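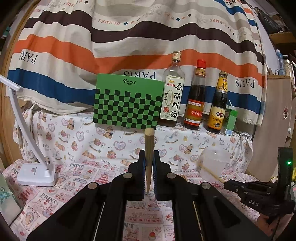

Planning your first gripper setup: kitchen table tips for small budgets

I love this stuff, and I'll admit that up front. If you've been thinking about getting a pair of hand-held grippers, or a small arm to go with them later on, now is a great time to sit down with a pencil and work out what you need (and what can wait!). These are the tips I hand to everybody who asks, typed up properly at last.

Start with the jobs, then shop. Write down 11 things you'd like to pick up. Go through your kitchen drawers and get them out where you can look at them: chopsticks, skewers, a soft plastic cup, a sauce bottle, a juice box, a dish sponge. Measure the fattest and the thinnest. The fattest tells you how wide the jaws must open, and the thinnest tells you how well they have to close. My own list ran from a pencil up to a jar 80 mm across, and that one jar ruled out half the tools I'd been drooling over.

Spend on the finger pads. Ribbed or grooved pads are wonderful on round, skinny things like sticks, and they wear out, so put spares in the budget from day one. I buy four sets at a time. Beca Powell cuts her own from silicone baking mats and swears by them – mine always come out crooked.

Decide early whether you want one gripper or two. Plenty of kitchen jobs are really two-handed: one side steadies the cup, the other drops something in. If there's any chance you'll want the pair, price the pair now. Check that the second one can be bought later on its own, too. I skipped that question with my first Pesonen kit and ended up paying for a whole new box.

Cables! Count the plugs before you order. Each tool may want power and a data cable, and if you like a good lamp on the table that's another outlet gone. A decent power strip and a bag of hook-and-loop ties belong on the shopping list right next to the expensive things. Leave more slack than you think you need, and walk through the motion with the cables attached before you tie anything down.

Go easy on furniture. You do not need a lab bench. A sturdy table at elbow height is lovely to work at, and a wipe-clean cloth costs next to nothing. If the table wobbles, fix the table first. Folded cardboard under one leg is a perfectly good start.

Ask about weight. A tool that feels light in the shop is a brick after an hour. Hold it out in front of you with a can of beans taped on and see how long you last. Venla Ikonen lent me her Hemis for an afternoon and I was so grateful, because my wrist had voted against it by supper. Borrow if you possibly can.

Check the moving parts. Ask which pins and screws can be replaced at home and what size driver they take. Do the same for the cable, which on my older one gave up long before anything else did.

Now the money part. I divide the budget into 100 parts and it makes everything easier to see:

Grippers: 60
Pads, spare cables and screws: 15
Lamp, power strip, ties: 10
Things to practice on: 4
Kept back: 11

Please don't raid the kept-back money for a nicer case. You'll want it in the second month, when you know what's bugging you.

Practice items can nearly all come from the pantry. Start with sealed or empty containers, save glass for later, and keep a towel nearby. Wooden sticks are my favorite first purchase – cheap, and much trickier to line up than they look.

Oskari Hyvönen wrote to ask about buying used. Yes, do! Just open and close the jaws slowly a few times and feel for grit or play, then check that both fingers meet evenly. I'm putting together a longer checklist for used arms and hope to have it up in February.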